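Setting Up a Color Mixing Table at Home

If you have a rainy afternoon and a few bottles of food coloring, you have nearly everything you need for one of my favorite kitchen-table activities. I set ours up every September, when the evenings start closing in, and it always takes longer to put away than I plan for (no one wants to stop!).

Start with a clear white surface. A pale table lets the colors show as they really are, and a plain sheet will do if your table is dark. Put the rack toward the back and the beakers in front of it, where small hands can reach them without knocking the tubes.
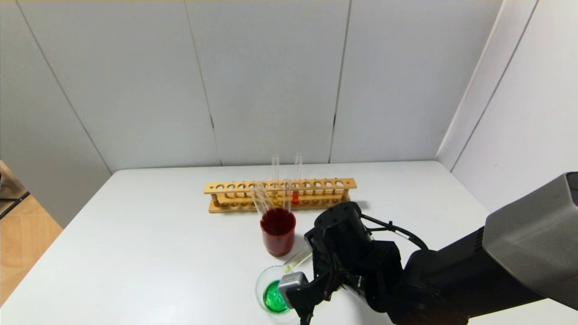
Red and green in the beakers, with the wooden rack behind.

Fill each beaker with water and add 12 drops of coloring. Go heavier on the red if you like it deep -- I usually do. Then pour just a little into a test tube, no more than a finger's width, and add a second color slowly. Hold it up to the window and give it a gentle swirl before you decide it needs more.

Our rack is an old one from Girkunell, but any rack that holds the tubes upright is fine. Rinse the glass soon after you finish, and let it drain upside down on a towel overnight.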